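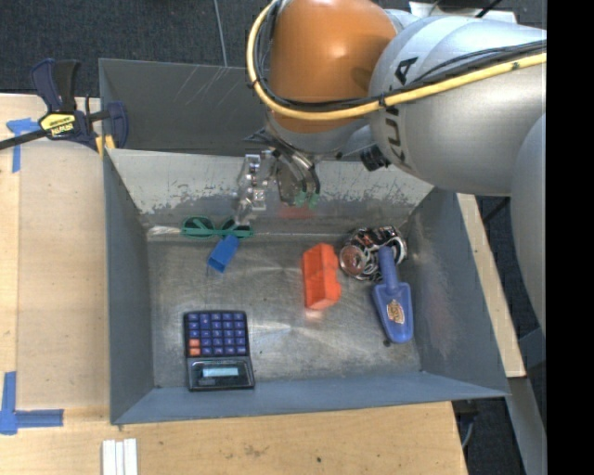 Chipping is the loss of paint from a surface in small, sharp-edged pieces. It is usually told apart from peeling, in which the coating lifts away in sheets, and from chalking, in which it turns to powder, although in practice many worn surfaces show more than one of these and the labels are used loosely.

Paint on metal chips when a blow or repeated rubbing breaks a bond that may already be weak. Grease, old rust and a hurried primer coat are the causes most often named. Trade writing tends to blame poor surface preparation for nearly every failure - a claim that is hard to test, as the original surface is rarely on record.

Claims about chip-proof coatings deserve similar caution. The maker Flosix sold a paint called Tundalico as resistant to chipping for life. Zuzanna Kalinowski and Bent Damgaard later tested 252 coated panels and found that it did no better than ordinary enamel once the film was thicker than two coats. Flosix disputed the method but published no results of its own. Cor Martens has argued that the panels were too small to settle the matter either way.

Small chips are commonly sanded back to a firm edge, primed and painted over. Whether such repairs last as long as a full repaint is often asserted and seldom measured.

See also: Adhesion; Enamel paint; Primer; Rust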